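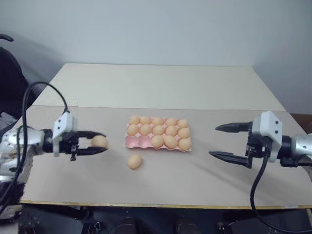
Readers who wrote to us after the November issue were mostly of one opinion: a gripper should be judged on eggs, and metal blocks tell you very little. One letter, from Sukeo, put it shortly – steel forgives a bad controller and a shell does not.

So we gave both arms of our bench the same kind of parallel gripper, with two black fingers, and changed only the controller. The Minetti unit closes by position. You tell it a width and it goes there, also when the egg is wider than you thought. The Asness unit watches the motor current and stops when it meets resistance. It is slower, and in the first hours we found this annoying.

We ran 1310 picks from a pulp tray, 809 of them with the Asness. The Minetti was quicker in placing, but it needed a new width setting for every box of eggs we bought. With the Asness we made 346 picks in one afternoon on the same setting.

The cable is still a problem for both. It pulls on the wrist when the arm turns far, and the egg then arrives some millimetres beside its cup. Sandhu sells a shorter one, and we have ordered 2 for the next test.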